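Folding on a Small Round Table: Gallery

Posted February 25, 2023 by Stuart Inskip

Most folding guides assume a bed or a long counter. These notes cover the same work on a round side table, with the person seated and the laundry handled one piece at a time. The limit is the width of the top. A T-shirt body fits, a bath towel does not, and the two need different handling.

Shirts go down first, sleeves out to the sides, and get pressed flat by hand before any fold is made. Work from the shoulders toward the hem. Wrinkles left near the collar stay in the finished stack.

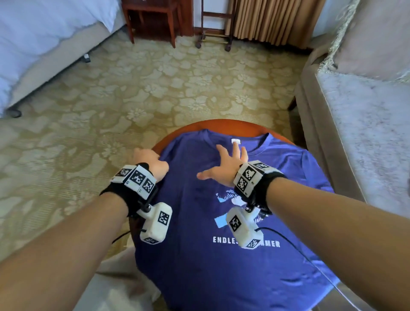
Blue-violet crew-neck T-shirt, spread flat, hands pressing near the shoulder and just below the collar.

A heathered knit like this one hides small creases, so check by touch. Bring each side in to the same line, sleeve folded back on itself, then fold the hem up in two turns. If the neck ribbing sits crooked at this stage, open the shirt and start over – it will not correct itself later.

Towels are folded lengthwise before they reach the table. The long strip can then be laid on the diagonal, which gains a little length over a straight placement. Some overhang at the near edge is fine if the weight of the towel stays on the top. Smooth outward with both palms, then fold the far end toward you.
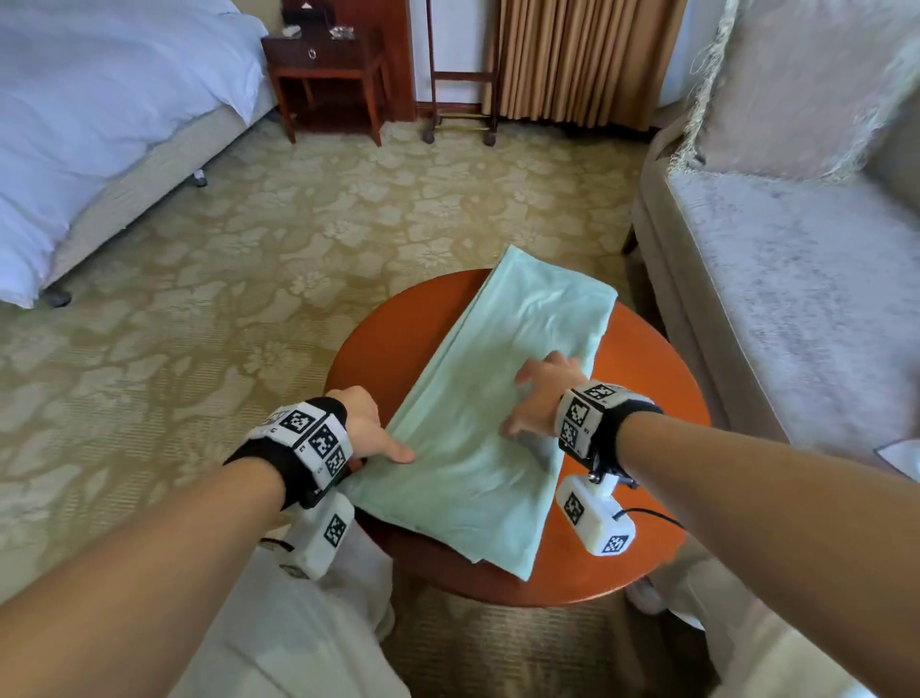
Stacking order

Towels at the bottom, shirts above, folded edges all facing the same way. Eight pieces is the limit for a stack that has to be carried to another room.

1,681 views | 57 shares | 3 comments

Comments

Maeve Phelan: Do you turn the collar face down before the sides come in? Mine always end up with one shoulder wider.

Stuart Inskip: Face down, yes. Line the sides up on the collar width and the shoulders should match.

gilbert_k: Diagonal works for hand towels too. Thirds after that, not halves.

Related
Fitted Sheets Without a Second Person
Drawer Depth and Vertical Folding
Sorting Socks by Weight
Linen Shelf Spacing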